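June 4, 2026. Masked-word normalizer, notebook 2, S. Kioko

Reran the tokenizer on the Stakalo comment dump after Fabian's patch. 1767 comments contain at least one run of three or more symbols. The old rule flagged 1713 of them as masked swearing. Bonifacio hand-checked a sample of 50 and threw out the price strings and the regex snippets. Rule now requires a space or a letter on the left side and ignores anything inside backticks.

Asterisk masks (first letter kept) go to table A. Pure symbol runs go to table B, no attempt to guess the word. Eyvindur wants run length kept as a feature. Kept it.

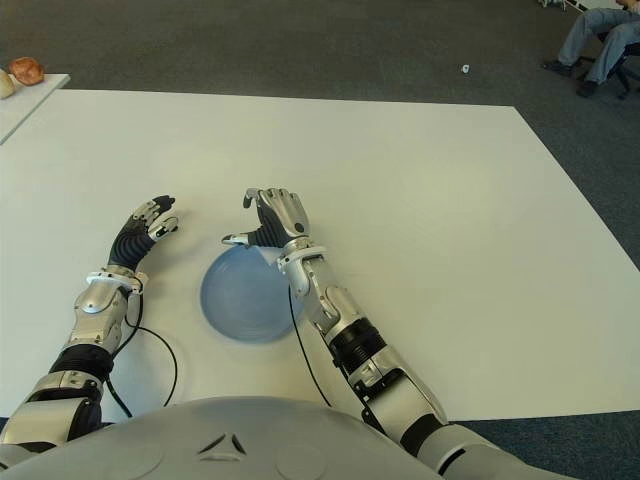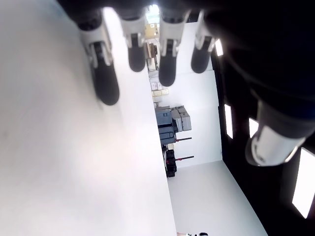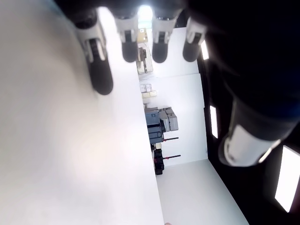
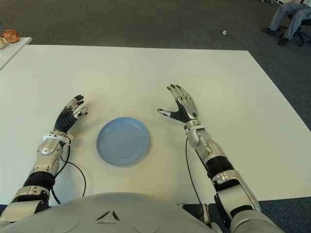
Does the order of the symbols in a run carry any information?
Very little. Most writers slide along the number row with shift held, so order follows the keyboard layout, and the layout has to be stored with each comment.

216 comments have no layout tag. Left them out of table B for now. Gilmar to ask Antal for the original export; the November one dropped the column.

Open: the interrobang. Currently counted as punctuation, Osik counts it as a symbol. Pick one before the merge.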